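Tools / Perception / Data cards

Tollik-sync: two-hand alignment data card

By Rhodri Vaughan, December

Tollik-sync lines up the left and right streams from a pair of hand-held grippers. It ships with 54 episodes, all on a white table with a lidded clear container and a white wire rack. The old Clullness loader claimed to do this from timestamps alone. I would not trust it.
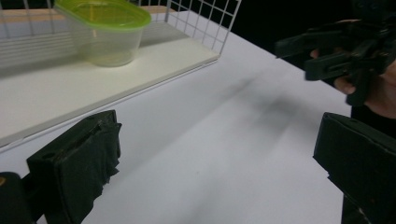
Offsets are estimated per episode and written to offsets.json. The default search window is 20 frames. Widening it raises the match score and, in my tests, makes the answer worse – the score rewards blur and soft shadows on a plain tabletop.

Known problems:
- Clear plastic has no reliable depth. Mask it.
- Jaw width drifts as the finger pads fray. Recalibrate.
- The other hand gets tracked as background in 3 episodes.
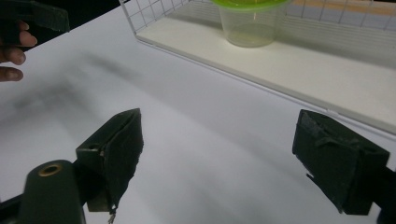

Mabli Probert reran the set with the Craddock solver and got smaller residuals. Smaller against what, I still can't say, as we have no ground truth. Treat "aligned" as a guess.

Contact: Rarnetti tooling desk | © Rarnetti | Back to top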